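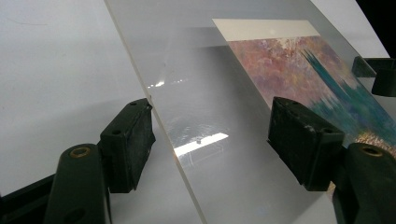

Yevhen Kravets asked in September why the pads on his hand-held gripper let clear sheets creep when the same pads held card without trouble, and whether he should simply squeeze harder. Squeezing harder is the wrong fix. Clean the pads first, then check the seating, then replace them if they still slip.

## 4.3 Gripper pads: cleaning and replacement

Applies to the Kitard hand-held gripper with two black finger pads. Check the pads every 1,000 grips, and before any work with glazing or other smooth sheet.

**Caution:** Unplug the handle before you touch the fingers. Take any sheet out of the grip first and lay it flat.

### Cleaning

1. Open the fingers fully.
2. Wipe each contact face with a damp, lint-free cloth. Work from the top of the pad to the bottom.
3. Brush dust and paint flecks off the pad edges and out of the screw holes.
4. Let the pads air-dry for 40 minutes. Don't use a heat gun.

Light scuffs and a dull surface are normal. Cuts, lifted corners or a shiny patch on the contact face mean the pad is due for replacement.

### Replacement

1. Remove the pad screws and keep them together — they are shorter than the finger screws.
2. Pull the pad straight off.
3. Check the brass threaded insert in the top of each finger body. It should sit level and should not turn. If it turns, stop and send the finger in for repair.
4. Fit the new pad (part 337) and start both screws by hand.
5. Tighten the screws a little at a time, switching between them.
6. Repeat on the other finger. Always change both pads.

### Test grip

1. Close the fingers slowly with nothing between them. The faces should meet along their full length.
2. Grip a scrap of clear sheet near a cut edge and hold it over a padded bench.
3. If the sheet creeps, open the fingers, wipe the sheet and both pads, and try again.

**Note:** Smudges on the sheet can cause slipping even with new pads. Reset the grip counter after a pad change. Pads must be replaced at 2,000 grips, whatever their condition.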